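吹き抜けの下に机を一台置く
天板、光、床、配線から見た広い作業室の寸法

特集・作業する部屋

広い部屋に机を一台だけ置く、という仕事は簡単に見える。壁際に寄せる必要がなく、隣の机との間隔を気にすることもない。搬入の経路にも余裕がある。ところが実際に使い始めてから出てくる不満は、狭い部屋に机を詰め込んだときより多い。光の向きが定まらない。電源が遠い。声が響く。机の位置が少しずつずれ、いつの間にか通路の中に入っている。

今回取り上げるのは、Kamataにある作業室Firkurportの机まわりである。吹き抜けの大きな一室で、奥の壁に沿って中二階が渡してある。内装の改修を担当したのは設計事務所Derkberg、現場の監理はNga Nghiêm氏が行った。氏は作業室の設計に16年を超える経験があり、本誌では以前に金属加工室の床の回でも話を聞いている。取材は2020年2月18日、改修後の点検に同行する形で行った。

以下、天板、光、床、配線の順に見ていく。意匠の話はほとんどしない。

天板の役割

作業机の天板に求められる性能は、荷重、平面度、表面の耐久性の順で語られることが多い。重い機械を常時載せる机であれば、その順でよい。手に持った道具で小さな物を扱う机では順序が変わり、まず見えやすさ、次に滑りにくさ、三番目に清掃のしやすさが来る。荷重は、ふつうに作られた机であればまず問題にならない。

見えやすさは、天板と対象物の明るさの差で決まる。白い天板は清潔に見えるが、白い物を置くと輪郭が沈む。黒い天板では黒い物が沈み、加えてほこりが目につく。木の天板は中間の明るさにあり、白い物も黒い物もそれなりに読める。色味が黄から橙に寄っているため、無彩色の部品とは色相でも区別がつく。Nghiêm氏が木を選ぶ理由の大半はこの点にある。

「温かみがあるから木にしてください、と言われることが多いのですが、私が見ているのは明度です。温かみは仕様書に書けません」

弱点は木目である。筋のはっきりした板では、細い線状の物、たとえば針金や糸が木目に紛れる。木目の方向と対象物の向きが揃うと特に見落としやすい。対策として、机の短辺に対して木目を斜めに見る位置に立つという方法がある。人の立ち位置を変えるだけなので費用はかからないが、机の向きを固定してしまうとこの調整ができなくなる。Firkurportの机が床に留められていないのは、このためでもある。

表面の仕上げ

木の天板の仕上げは、塗膜をつくるものと、油を染み込ませるものに大別される。塗膜は汚れに強く、拭き取りが早い。反面、艶があると天井の灯具が映り込む。油仕上げは映り込みが弱いが、水分や溶剤の跡が残りやすく、定期的な塗り直しが要る。

Derkbergがこの部屋の改修で検討した仕上げ材は5種類あった。そのうち艶の強いものは試験板の段階で除外された。天井に灯具が複数列あるため、どの位置に立っても何かしらの光が天板に映ったからである。最終的に残ったのは艶消しの塗膜と油の2案で、前者は清掃の手間、後者は補修のしやすさで勝っていた。

補修について少し書いておく。塗膜の天板に深い傷がつくと、傷の部分だけを直すことは難しい。境目が見えるので、結局は面全体を研磨して塗り直す。油の天板は部分的に研磨して油を足せば、数日でまわりとなじむ。道具を落とす可能性のある机では、この差は大きい。一方で、油を足した直後の天板に紙や布を置くと染みが移る。補修した区画には使用停止の札を置き、翌日まで触らないという運用が必要になる。

保守用に渡されているのはSadolexという補修用の油で、管理室の棚に布と一緒に置かれている。使った布は広げて乾かし、丸めたまま捨てない。乾性油を含んだ布は酸化の熱がこもり、発火することがある。作業室の事故としては古典的なものだが、引き継ぎの際に抜け落ちやすい項目なので、管理表の冒頭に記載されている。

立って使う机の高さ

立位で使う机の高さは、肘の高さを基準に決める。細かい作業では肘より少し高く、力を入れる作業では肘より少し低くする。ここまでは教科書どおりである。注意が要るのは、手に道具を持つ場合で、道具の長さの分だけ手の位置が天板から浮く。天板の高さを肘に合わせてしまうと、手は肘より上に上がり、肩が持ち上がる。短時間なら支障はないが、同じ姿勢が続くと首に来る。

したがって、長い道具を使う机は低めに設定する。低くしすぎると今度は上体が前に倒れ、視線が真下に近くなる。手元がよく見える反面、腰に負担がかかる。両者の折り合う高さは人によって違い、複数の人が交代で使う机では正解がない。昇降式の脚を使えば解決するが、脚の重量が増え、動かしにくくなる。固定の脚にして足元に踏み台を用意するという案も検討されたが、こちらは踏み外しの危険から見送られた。

足先の逃げも忘れられやすい。立って使う机の手前側に棚や幕板があると、つま先が当たって体が机から離れる。離れた分だけ腕を伸ばすことになり、せっかく合わせた高さが意味を失う。手前側の下部は空けておくのが原則で、収納を設けるなら奥側か側面に寄せる。

吹き抜けの光

天井の高い部屋では、灯具から机までの距離が長い。光は広がり、机上の照度は下がる。全般照明だけで手元を賄おうとすると灯具の出力を上げるほかなく、今度は上を向いたときにまぶしい。通常は全般照明を抑えて、机に補助の灯りを置く。

ただし、補助の灯りは影を強くする。両手で道具を扱う作業では、手と道具の影が対象物の上に落ちる。灯りを左に置けば左手の影が、右に置けば右手の影が出る。全般照明が複数の方向から来ている部屋であれば、影は薄く、何重にも分かれる。照度は高くなくても、どこかの影に物が隠れてしまうことは少ない。Firkurportの机が補助の灯りを前提にしていないのは、この性質を使っているからだという。

天井は白く、白い梁が渡っている。梁の側面も反射面として働くので、見上げたときに暗い帯が出にくい。灯具は蛍光管、丸いダウンライト、中二階の上の線状の灯具が混在している。種類が違えば光の色も揃いにくく、写真の色を厳密に合わせるような用途には向かない。Nghiêm氏は改修の際に全数の統一を提案したが、見積もりの都合で一部が残された。

「残したこと自体は後悔していません。交換の時期がずれるので、一度に暗くなることがない。管理する側には扱いやすい面もあります」

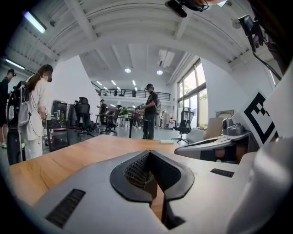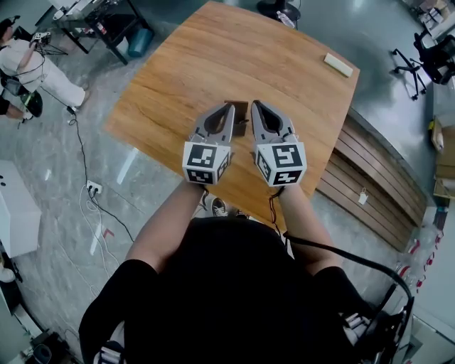 床と配線

床は磨いた灰色の大理石で、濃い色の脈が入り、上からの光を映している。作業室の床材としては珍しい部類に入る。改修の前からあった床で、Derkbergはこれを剥がさずに残した。石の床は荷重に強く、平面度が出ていれば机の脚の調整も楽である。難点は三つあり、硬いこと、映り込むこと、釘もねじも効かないことだ。

硬さは、落とした物と立っている人の両方に影響する。道具を落とせば、たいてい道具の側が負ける。人については、長時間立つなら疲労を抑える敷物を敷くのが定石だが、敷物は縁につまずく。台車も引っかかる。この部屋では敷物を常設せず、底の柔らかい靴を履くよう利用者に求めるにとどめている。

映り込みは、明るさの点では利点になる。床で跳ね返った光が机の下まで回るため、足元に落ちた物を探しやすい。その代わり、透明な物や薄い金属片は床の光に紛れる。落とした部品を探すときは立ったまま見下ろすより、しゃがんで視線を寝かせたほうが早い。反射の位置が変わり、部品の縁が浮いて見えるからである。

釘もねじも効かない、という点が配線に響いてくる。木やタイルカーペットの床なら、床下に線を通すか、モールを留めて線を覆うことができる。石の床では穴を開けるわけにいかず、粘着式のモールに頼る。磨いた石は粘着材との相性が悪くないが、剥がした跡に糊が残り、溶剤で拭くと艶の差が出る場合がある。

二枚目の写真の左側では、床の上を黒いケーブルが長く這い、白い電源タップの脇まで来ている。タップからは白いケーブルも出ている。机が部屋の中ほどにある以上、電源は床を渡るか、上から下ろすかのどちらかになる。上から下ろす方法は見た目がよく、つまずく心配もないが、吹き抜けでは下ろす長さがそのまま問題になる。長く垂らした線は揺れるし、途中に支えを取る場所もない。机の位置も、下ろした点の真下付近に縛られる。

床を渡す場合の要点は、線の通り道を人の通り道と交差させないことに尽きる。どうしても交差する箇所が出るなら、斜めに横切らせず直角に渡し、そこだけを覆う。斜めの線は足が触れる区間が長い。余った長さは机の側に集めず、壁の側で束ねる。机の側に余りがあると、机を動かすたびに束が引きずられ、脚に巻き込まれる。

タップの置き方にも決まりを設けている。差し込み口を上に向けて床に置くと、液体やほこりが入る。できれば机の脚や幕板に固定したい。固定すると今度は、机を動かすときに線ごと外す手間が生じる。移動の頻度が高い机では、床置きのまま使われることがどうしても多くなる。Firkurportの管理表では、床置きのタップについて、飲み物の持ち込み禁止と、作業終了時に元の差し込みから抜くことの二点を定めている。

容量の計算は繰り返すまでもないが、タップの先にさらにタップをつなぐ運用だけは認めていない。改修前の調査で見つかった不具合は11件あり、最も多かったのがこのつなぎ方だった。広い部屋では壁の差し込み口が遠く、延長に延長を重ねる誘惑がある。長い線を一本用意しておけば済む話で、在庫の長さの選び方に原因があった。短い線ばかりを買いそろえた部屋では、必ず継ぎ足しが起きる。

位置の印

床の左手には赤いテープによる小さなL字の印もある。L字の印は、ものの角の位置を示すのに向いている。点や直線の印では位置は分かっても向きが決まらない。L字なら直角の内側に角を合わせるだけで、位置と向きの両方が決まる。

印の色は、床の色から離れたものを選ぶ。灰色の石に対して赤は見やすい。ただし赤は禁止や危険の意味で使われることが多く、別の区画で赤い線を立入禁止に使っている施設では混乱の元になる。色の意味は建物全体で一枚の表にまとめておくべきで、部屋ごとに決めると数年で読めなくなる。古い印の剥がし忘れも同じ問題を起こす。役目の終わった印は、新しい印を貼る前に剥がす。

テープの幅も精度に関わる。幅の広いテープは遠くから見えるが、外側の縁と内側の縁のどちらに合わせるのかが人によって異なり、その幅の分だけずれる。Nghiêm氏の現場では内側の縁に合わせると決め、図面にもそう書く。

机が少しずつ動く原因は、たいてい人が寄りかかることと、清掃のときに持ち上げずに押すことにある。石の床は滑りがよいので、木の床より動きやすい。脚の先に柔らかい材料を付ければ滑りは減るが、移動の際には持ち上げる必要が出てくる。動かしやすさと動きにくさは同じ部品で決まるため、どちらかに倒すしかない。この部屋の場合は動かしやすい側を取り、印で補っている。

机上に置いたままの物

天板の上には、作業の対象ではない物が残りやすい。写真の机には、奥の縁に近いところに小さな白い四角い物がある。広い机では手の届きにくい奥の縁に物がたまる。たまるだけなら害はないが、押されて縁から落ちることがある。

片付けの規則は、細かくするほど守られない。Firkurportでは物の定位置を定めず、作業の前に天板の手前半分を空けるという一条だけを置いている。全面を空けるよう求めた時期もあったが、空けた物が床に下ろされるようになり、通路が狭くなったために改めた。手前半分という線引きは大まかで、厳密に守られているかを確かめる人もいない。それでも、手を動かす範囲は確保される。

机に載せる物のうち、丸みのあるものと細長いものは横に寝かせて置く。立てて置けば面積は節約できるが、広い机で面積を節約する意味は薄い。倒れたときに他の物に当たる損害のほうが大きい。転がる形の物については、薄い滑り止めを一枚敷くだけで足りる。縁を立てた盆を使うと確実だが、盆そのものが場所を取り、やがて細かな物の吹きだまりになる。

清掃は乾いた布を基本とする。木の天板に水を使う場合は固く絞り、木目に沿って拭き、すぐに乾拭きする。アルコールは塗膜を白くすることがあるので、目立たない場所で試してからにする。消しゴムのかすや紙粉は、布で拭くより刷毛で掃くほうが早い。布は粉を木目の溝に押し込む。

中二階との関係

奥の壁には黒い金属の手すりをもつ中二階が渡っている。手すりのある上階から下の机を見下ろせる配置は、見学や打ち合わせには都合がよい。作業者の後ろに立たなくても、全体の動きがつかめる。

机を置く側から見ると、考慮すべき点は二つある。一つは落下物で、手すりの隙間から筆記具や書類が落ちることを想定し、直下に机を置かない。もう一つは視線である。上から見られていることを気にする人は、無意識に背を向ける位置に立つ。すると光の向きや木目の見え方で決めた立ち位置が崩れる。机を中二階から十分に離しておけば、この影響は弱まる。離れた人影は視野の中で小さくなり、手元に集中しているあいだは意識に上りにくい。

音についても触れておく。石の床、白い天井、金属の手すりと、硬い面が多い部屋は残響が長い。道具を天板に置く音が大きく響き、会話は聞き取りにくくなる。吸音材を天井に張るのが有効だが、白い天井の反射を照明に使っている部屋では、吸音材の色と面積に制約がつく。Derkbergは中二階の床裏に白い吸音板を張る案を出しており、3月に試験的に一区画だけ施工する予定である。効果が確認できれば範囲を広げる。

空調の吹き出しは、机の真上を避けるのが基本となる。軽い物が動くという直接の害のほかに、天板の木が片側から乾いて反るという遅い害がある。反りは一日では分からず、季節をまたいで初めて気づく。長い定規を天板に当て、隙間に紙が入るかどうかを見る。入った場合は机の向きを半回転させてしばらく置き、それでも戻らなければ裏面の留め具を緩めて調整する。留め具の穴が長穴になっていない机では、この調整が利かない。購入前に天板の裏を見ておくべき理由の一つである。

点検の手順

同行した点検の内容を記しておく。所要時間は短く、道具も巻尺、水準器、定規、懐中電灯で足りる。

最初に脚を見る。四隅を順に手で押し、がたつきがあれば調整脚を回す。石の床では床側が変化することはまずなく、がたつきの原因は脚の緩みか天板の反りに絞られる。次に天板へ水準器を当てる。長手方向と短手方向、対角の順に測り、前回の値と比べる。絶対値より変化量を重視する。

続いて表面の傷を見る。懐中電灯を天板すれすれに寝かせて照らすと、浅い凹みにも影が出る。天井の灯具だけで見ていると、光が回りすぎて凹みが消える。先に書いた影の薄さは、作業には都合がよいが検査には向かない。

最後に配線を見る。被覆の傷、差し込みの緩み、タップの発熱の有無を確かめ、通路との交差を記録する。触って異常な熱さを感じた場合は使用を止め、接続していた機器の一覧を残す。記録は紙で机の裏に留めてある。電子化も検討されたが、机のそばで開かれない記録は更新もされないという判断で紙に戻した。

Nghiêm氏は点検の終わりに、天板の角を布で一度拭き、管理表に署名した。次の点検は吸音板の施工に合わせて行う。

読者コメント

木工室管理
油の布の話、うちでも新人に必ず説明しています。広げて干すだけだと風で落ちるので、水を張った金属缶に沈めてから廃棄しています。

tenban
木目に針金が紛れるのはよく分かります。電子工作では結局、薄い灰色のマットを敷いて落ち着きました。マットの端がめくれるのが次の悩みです。

無記名
石の床に養生テープを長く貼っていたら、剥がした跡だけ艶が変わってしまいました。戻す方法があれば続報で取り上げてほしいです。

昇降脚ユーザー
昇降式は重くて動かしにくいとありますが、車輪付きの脚ならそこまでではないと思います。ただ、石の床だと車輪を止めても滑るかもしれません。

みなと
天板を半回転させるというのは初めて知りました。今度の大掃除のときに定規を当ててみます。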